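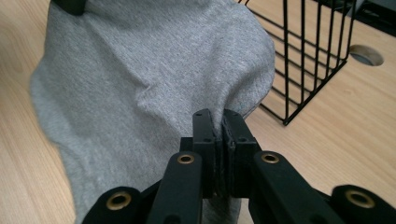

Jokden wire basket, black: 3 stars
Reviewed Feb 10, 2013

I bought this to put an end to the heap on the dining table, where clean laundry goes to be ignored. The heap now has a basket next to it. Progress of a sort.

The Jokden is black wire in an open grid, and looks smarter than anything I intend to keep in it. It came in a box big enough for a small pony, with 2 spare feet and a leaflet that wished me joy in four languages and explained nothing in any of them. I have not worked out what the feet attach to.

You can see straight through it, so you know at a glance which T-shirt has been at the bottom since the new year. So can your visitors. The old Prillus tub had solid sides and kept its secrets.
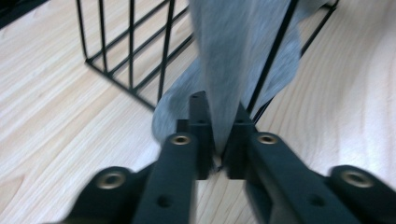

Grey jersey and black wire, on the table as usual.

Soft things are where I knocked off a star. Thin knits like to poke a corner out between the wires, and a sock will make a break for it if you carry the thing upstairs at any speed. Towels behave. I lost another star to dust, which settles along every wire and takes an age to wipe off. A squirt of Clinex and an old toothbrush does the job, if that is how you like to spend an evening.

It hasn't scratched the wood so far. The Kirkegaard version is nicer at the rim but costs 90 quid, and for that I'd expect it to do the folding.

Would I buy it again? Probably, in the sale.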